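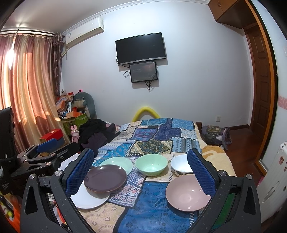

Plates and bowls laid out on the bed.

How to sort and pack your dishes on a bed

When I moved to my present apartment in Noltside, I packed all dishes on the kitchen floor. My knees hurt for two days and one bowl was broken before it came into a box. Since then I use the bed. It is soft, it has a good height if you sit beside it, and you can see all your things at one time.

The method is for a small household. If you have 16 dinner plates and a soup tureen from your grandmother, you will need to do it in several rounds.

What you need

A bed with a thick cover, tucked in if possible
Packing paper or old newspapers without fresh ink
Two small boxes, better than one big
A marker and some tape
Dish towels or thin sweaters for filling

Step 1. Prepare the bed

Pull the cover flat and push the pillows away. Folds are dangerous for bowls, they stand on a fold and then they roll. I like a cover with patches or squares, as I can give each kind of dish its own area and remember it easily. A plain cover works also, but then put a towel in the middle as a border.

Step 2. Bring everything, but only clean and dry

Wash the dishes the evening before. Water which stays in the foot ring of a bowl will make the paper soft, and after some weeks in storage it smells. Carry few pieces at a time and put them down on the half of the bed which is nearest to you. Please do not reach over the bowls to lay something behind them.

Step 3. Make groups by shape

Many people sort by color or by set, and it looks nice – but the box does not care about color. Flat plates go together and bowls go together. In my first photo the plates are on the left side and the bowls on the right, and the colors are mixed: mint green is in both groups. It is fine if plates overlap a little while you sort. Bowls should each have their own place until you have checked them.

Step 4. Check every piece

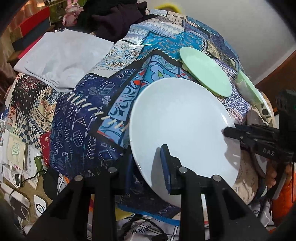
Checking for damage is the part I never skip, even when I am tired. A small chip becomes a crack when the box is shaken, and it is better to know it before. Take the plate up from the cover and tilt it, so the light comes over the surface from the side. A plain white plate like this one is the easiest, as a glossy surface without pattern shows a hair crack quickly. With spotted dishes you must go slower, and I use also my fingertip along the rim. Then tap the plate softly with a knuckle. A clear sound is good, a dull sound often means a crack. Damaged pieces I put on a chair, away from the bed, and decide later.

Step 5. Wrap

Lay the plate on a corner of the paper, fold this corner over, then the two sides, then roll. For bowls, push one ball of paper inside first. My neighbor Dagný Fogh uses socks for this and she has never lost a bowl.

Step 6. Fill the box

Put crushed paper on the bottom, two fingers thick. Plates stand on their edge, like records, and bowls come on top. Fill all gaps with towels. Close the box and move it gently – if you hear something, open it and add more.

Write on the side of the box, and on the top too, what is inside and for which room. I write for example "Kitchen, plates, 2". When boxes are stacked you cannot read the top anymore.

If you have questions, you can write in the comments. I answer when I am home.

Kolbrún Hjaltadóttir
Updated 5/31/24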